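Purari Music Help Community
Vinyl and Physical Releases – Preorders

Preorder shows "released" but only two songs have arrived. Is the full album late?
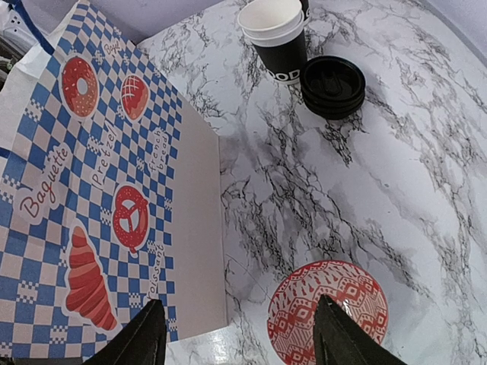

Peeters replied first that the two songs are almost certainly advance tracks, and that an order page may change its wording when the first of them becomes available. The full reply is given below with the others. The original post follows.

Posted by Jandgate

I placed a preorder in May for a country album through the store page of a small label. The order covers the vinyl record and a digital copy. The status on my account now reads "released," and two songs have been added to my library. The remaining songs are listed in gray and cannot be played. The vinyl has not shipped.

I have reviewed the confirmation message, which gives one date for the digital album and states that the record will ship "on or near" that date. The date has not passed. I would like to know the following before I contact the label.

Does the change of status mean that the label considers the order complete? Will the other songs be added without any action on my part? Finally, if I cancel the vinyl portion at this stage, am I still entitled to keep the two songs?

I should add that this pressing is numbered. The store page gives the size of the edition as 1,665 copies, and I do not wish to lose my place by canceling and ordering again.

3 replies

Peeters

The two songs are advance tracks, sometimes called "instant" tracks. Labels often make one or more songs available to preorder customers ahead of the album. The store treats each song as a separate item, and the order page may display the status of the item that was updated most recently. The word "released" in this case most likely refers to the second song and has no bearing on the album as a whole.

The remaining songs should appear in your library on the album date. If they do not, please sign out of the player, sign in again, and refresh the library before reporting a fault. Customers who downloaded the advance tracks as files should download the complete album once it is available. The advance files sometimes carry different track numbers, and the album may otherwise appear twice in a music player.

With regard to the vinyl, the phrase "on or near" should be read as written. Pressing plants work to their own schedules, and a record may reach customers after the digital album. A shipping notice with a tracking number is the only reliable sign that the record has left the warehouse.

Cancellation is governed by the label's own terms. Many stores treat a bundle as one purchase and will cancel all of it or none of it. I would advise writing to the label and asking for an answer in writing before making any change to the order.

Brullis

Same thing here with a different record. It sorted itself out on release day. I would leave it alone.

Purari Support Desk
Updated 2026-06-14

The reply from Peeters is correct in its main points. The following information is added for members who purchase numbered editions.

A copy number is not assigned when an order is placed. Numbers are applied at the plant, and copies are packed in whatever order they come to hand. An early order therefore secures a copy but does not secure a low number. If an order is canceled, the copy is returned to general stock and may be sold at once. A member who cancels and orders again should expect to be treated as a new customer.

Members who wish to change a delivery address should do so before the order status reads "preparing." Changes requested after that point must be made through the carrier – the label will not be able to recall the parcel.

Messages sent to a label through the order page are limited to 50 words. Please state the order number first, followed by the request. Longer messages are shortened by the system and the order number may be lost.

This topic remains open for replies.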